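Chapter 14
Floors, Walls and Working Surfaces

Learning outcomes

When you have finished this chapter you should be able to:
explain why surfaces in a workplace are treated as part of its design
describe the main properties by which a surface is judged
choose a suitable finish for a given area and give grounds for the choice
read and complete a simple surface schedule
plan a cleaning routine that suits the finish

Key terms: substrate, finish, glare, slip resistance, joint, coving, surface schedule

14.1 Introduction

Every building in which people work is made up of surfaces that are walked on, leaned against, written upon, wiped down and looked at for many hours a day. The earlier chapters dealt with the structure of the workplace, its air, its heating and its lighting. The present chapter turns to the parts of a building with which its occupants are in direct contact.

Surfaces are often settled late in a project, when much of the budget has been spent. The results are familiar to anyone who has managed premises. A polished floor is laid inside an entrance where rain is carried in on shoes. A dark worktop is fitted in a room where small parts must be found by eye. Paint intended for a bedroom is applied to a corridor used by trolleys. None of these errors is serious on the day the building opens, but each will cost money and goodwill for as long as the finish remains in place.

14.2 Substrate and finish

A surface has at least two components. The substrate is the solid material that carries the load, such as a concrete slab, a brick wall or a timber board. The finish is the layer that is seen and touched. In some cases the two are the same material, as in a solid timber bench that has been sanded and left bare. More commonly the finish is applied afterwards by painting, gluing, tiling or pouring.

The condition of the substrate governs the life of the finish. Sheet flooring laid over a damp slab will lift at the seams, and tiles fixed to a wall that moves will crack along the lines of movement. For this reason the substrate should be inspected, and where necessary tested for moisture, before any finish is ordered. The inspection should be recorded in writing and kept with the building file.

14.3 Properties of a surface

The suitability of a finish is judged under several headings, which are treated at length in sections 14.6 to 14.9 and introduced briefly here.

Hardness and wear. A hard surface resists scratching but may be tiring to stand upon and noisy underfoot. Softer finishes are more comfortable and quieter, and show marks sooner.

Slip resistance. This must be considered for the floor in its worst likely state. A tile that is safe when dry may be dangerous when wet, and a laboratory figure for a clean sample says little about a kitchen floor at the end of a shift.

Colour and reflection. Pale, matt surfaces spread light evenly and reduce the amount of lighting required. Glossy surfaces produce glare, particularly on worktops placed beneath a window or a bare lamp. Where work involves dark objects, a pale top makes them easier to find; where it involves white paper or cloth, a mid-toned top is kinder to the eye.

Resistance to liquids. Oils, acids, hot drinks and cleaning fluids attack different finishes in different ways. The supplier's data should be read against a list of the substances in daily use.

Joints and edges. Dirt collects where one material meets another. The number of joints should be kept low, and the meeting of floor and wall may be formed into a curve, known as coving, in any room that is washed down.

14.4 Case study: the Finemard workshops

The Finemard workshops occupy a former printing works of two storeys. When the building was refitted, the project team divided it into 5 zones according to use and prepared a surface schedule of 296 entries, covering every floor, wall, ceiling and fixed top. Each entry gave the substrate, the finish, the colour, the cleaning method and the date by which the surface should next be inspected.

The schedule took longer to prepare than had been allowed. It did, however, bring several conflicts to light before work began. The entrance lobby had been given the same smooth flooring as the offices, and this was changed to a textured sheet with a recessed mat. The worktops had been specified in dark grey throughout. After staff had tried sample boards at their own places for a fortnight, a light matt finish was adopted for assembly work and the grey was kept for the stores.

Questions of this kind should be put to the people who will use the room, and sample boards should be large enough to work upon.

14.5 Worktops

A worktop is judged at closer range than any other surface in a building. It should be level, free from sharp edges and deep enough for the task. Its colour should contrast with the items handled upon it, and its finish should be dull enough to prevent reflections from overhead lamps.

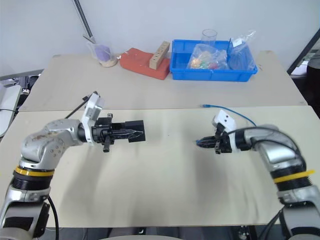

Figure 14.1 A cream-coloured tabletop in use with a pair of robotic arms.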